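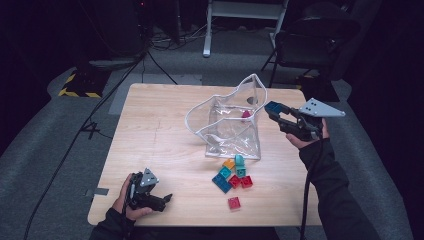 Bloques de construcción y bolsa transparente con ribete blanco sobre un tablero de madera clara.

La bolsa de los bloques
Guardar piezas de plástico parece la tarea más sencilla de una casa con niños. El recipiente, la superficie y el orden de recogida determinan cuánto dura y cuántas piezas se quedan fuera.

Por Gleice Siqueira
14 de septiembre de 2020

En el taller de ludotecas de Udley los juegos de construcción se clasifican en tres categorías según el módulo: pequeño, intermedio y grande. Este reportaje trata del grande, el de los bloques que un niño de dos años puede coger con toda la mano. Es el que más volumen ocupa por pieza y el que peor aprovecha los recipientes. Una colección de 40 bloques ocupa bastante más que la suma de sus medidas, porque las piezas caen en ángulos distintos y dejan huecos entre ellas.

Lizelle Botha lleva el inventario del taller. Su primera observación se refiere al envase. Las cajas rígidas de cartón en que se venden muchos juegos están calculadas para piezas encajadas en capas, y en cuanto se deshace la disposición de fábrica la tapa deja de cerrar. El usuario las sustituye por lo que tiene a mano: un cajón, un cubo, una bolsa. De las tres soluciones, la bolsa transparente con ribete es la que Botha recomienda para juegos de menos de 500 piezas, con reservas.

La ventaja principal es la inspección. En una bolsa opaca hay que volcar el contenido para saber si está el arco o la placa larga; en una transparente se distingue por color y silueta. El ribete cumple además una función estructural modesta. Marca la boca, da un borde que agarrar y reparte la tensión en las costuras, que es donde suelen romperse estos recipientes.

El inconveniente es la rigidez, o su falta. Las paredes de plástico flexible ceden cuando la bolsa está casi vacía. Una esquina se queda levantada, la cara contraria se pliega hacia la mesa y la boca se deforma. Con la bolsa a medio llenar, las propias piezas sujetan el fondo y las paredes se sostienen mejor. Las primeras son, por tanto, las más incómodas de guardar, y conviene elegirlas con cierto criterio.
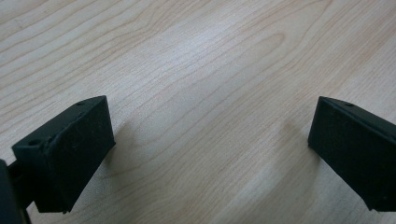 La superficie de trabajo tiene más importancia de la que se le concede. Botha trabaja siempre sobre un tablero claro y liso, sin mantel. Los motivos son de contraste y de fricción: sobre madera clara se localizan bien el rojo, el azul oscuro y el naranja, y un bloque apoyado en una base lisa se arrastra con un dedo. Sobre una alfombra, en cambio, los bordes de la pieza se enganchan en el pelo y cada recogida exige levantarla por completo. El suelo enmoquetado tiene a su favor que amortigua las caídas – los bloques no rebotan ni se van debajo de los muebles – y por eso la combinación de mesa dura y suelo blando le parece la más práctica.

Khôi Diệp, ebanista, añade un dato sobre el acabado. Una mesa destinada a este uso debería llevar un barniz mate o satinado. El brillo produce reflejos que dificultan ver las piezas claras y, además, deja a la vista todas las rayas. Los cantos vivos de los bloques marcan la madera blanda si se arrastran con peso encima. En las mesas infantiles de Plokwood, el fabricante para el que trabaja, el tablero se lija y se vuelve a barnizar sin desmontar las patas. El modelo básico se vende a 2799 coronas.

El orden de recogida

El método que se enseña en Udley parte de la geometría de las piezas. Se distinguen cuatro familias: placas, cuadrados con tetones, cuadrados sin ellos y formas especiales, entre las que se cuentan los arcos. La secuencia es la siguiente.

Primero, las placas. Son planas y largas, y colocadas en el fondo le dan una base a la bolsa. Si se dejan para el final quedan atravesadas cerca de la boca y estorban el cierre.

Después, los cuadrados. Son las piezas más numerosas en casi todos los juegos y las que mejor llenan. Un bloque de dos por dos tetones puede entrar en cualquier posición. Ngân Vương, monitora del taller, los agrupa por color antes de guardarlos, aunque reconoce que la clasificación se pierde en el primer traslado. La mantiene por el recuento: con los rojos juntos se advierte antes la falta de uno.

Al final, los arcos y las piezas altas, que se apoyan de pie contra la pared de la bolsa. El arco es la forma que más espacio desperdicia y también la que se usa menos, de modo que tenerlo arriba no molesta.
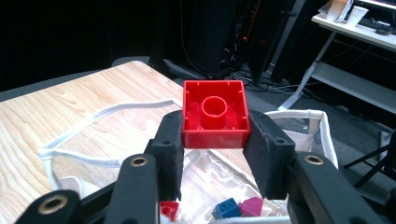 El reverso de los bloques merece un apartado. Las piezas grandes son huecas: cuatro paredes delgadas, unos nervios verticales en la cara interior y, en el modelo de dos por dos, un tubo redondo en el centro. Los nervios y el tubo presionan los tetones de la pieza inferior y producen el encaje. En esa cavidad se acumulan las migas, la pelusa y la arena. Una mota entre el tubo y la pared basta para que dos bloques encajen torcidos, y los usuarios suelen atribuirlo al desgaste.

La limpieza correcta se hace con agua tibia, jabón neutro y un cepillo de cerdas blandas, uno de biberón estrecho o uno de dientes. El lavavajillas queda descartado en el taller. Las piezas se dejan secar con el hueco hacia abajo sobre una rejilla. Botha insiste en el secado previo al guardado, porque una bolsa de plástico no transpira y el agua retenida en las cavidades tarda días en evaporarse con la boca cerrada.

Para las revisiones periódicas se vacía la bolsa entera, se voltean todos los bloques y se examinan a la luz. Se retiran los que presentan grietas en las esquinas. Una grieta de pocos milímetros no afecta al juego de un adulto, pero en manos de un niño pequeño el borde abierto puede pellizcar la piel. En el taller se hace una revisión en noviembre, antes de los préstamos de invierno, y otra al final del curso.

Alternativas

La tienda Cleter, en la misma calle, ofrece dos sistemas que compiten con la bolsa. El primero es una caja apilable con tapa abatible. Protege mejor y admite peso encima, pero obliga a reservar una balda de profundidad fija. El segundo es una alfombra circular con cordón perimetral que se cierra como un saco. Recoge deprisa y sin clasificar nada. Loan Lý, que la ha utilizado durante dos cursos en un aula de infantil, señala que el cordón se deshilacha y que el conjunto, una vez cerrado, no se mantiene en pie en la estantería.

Nông, un taller textil pequeño, cose bolsas a medida con la boca reforzada mediante una varilla flexible. La varilla resuelve el problema de las paredes caídas y encarece el producto. La última serie fue de 2000 unidades, en dos tamaños. El pequeño resulta justo para bloques grandes: caben, pero no queda margen para meter la mano hasta el fondo.

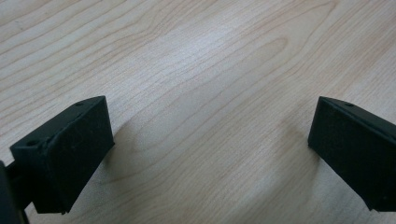

Queda la cuestión del remanente, las piezas que no llegan al recipiente. Según los partes de devolución de Udley, los bloques que faltan con más frecuencia son los que se habían separado del montón principal durante el juego. Un bloque aislado cerca del borde de la mesa se olvida con facilidad, aunque esté a la vista, porque quien recoge dirige la atención al grupo. Vương propone empezar por los márgenes: se pasa primero el perímetro del tablero, se acercan las piezas sueltas al centro y solo entonces se abre la bolsa.

La posición de la boca también cuenta. Conviene colocar la bolsa detrás del montón, con el lado bajo hacia la persona, de manera que las piezas se levanten y avancen en una sola dirección. Con la bolsa a un costado, el brazo cruza sobre los bloques pendientes y tira los que están de pie. Si la cara delantera se dobla hacia dentro, se sujeta con la mano libre y se deja caer la pieza desde poca altura.

En cuanto al etiquetado, Botha utiliza una tarjeta de cartulina dentro de la bolsa, con el total de piezas y la lista de formas especiales. La escribe a lápiz. Las etiquetas adhesivas dejan residuo en el plástico transparente y acaban tapando lo que se quería ver.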